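Kitchen Chores a Gripper Can and Can't Do Yet

Clear cups are still the weak point. A depth sensor reads the table through the wall of the cup, so the fingers close short or knock it over. Work on a matte surface, light it from the side, and leave a hand's width between pieces. 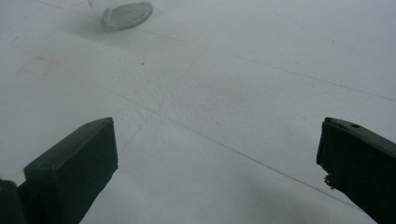

Drinking glasses with stems should stay out of the job entirely. At Walora we dropped 18 of 121 on the bench in March.

Metal goes better. Set the closing force low and raise it in small steps until the piece no longer slips.
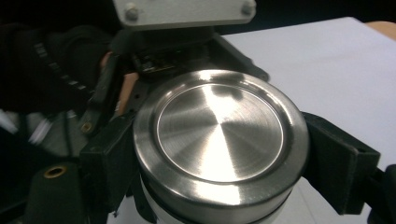 Canisters with straight walls are the chore to start with. Two flat fingers need contact on opposite sides, below the rim. A polished steel rim like this one throws a bright streak, so train on several lamp positions. Lids remain a job for people.

Allow 20 seconds per piece. By hand it takes less.
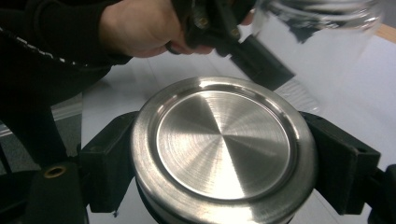 Vasilică Căpraru wrote in to say that his arm manages jars well enough if they are empty, but that he would not let it near a full one. Wipe the finger pads after every 46 cycles.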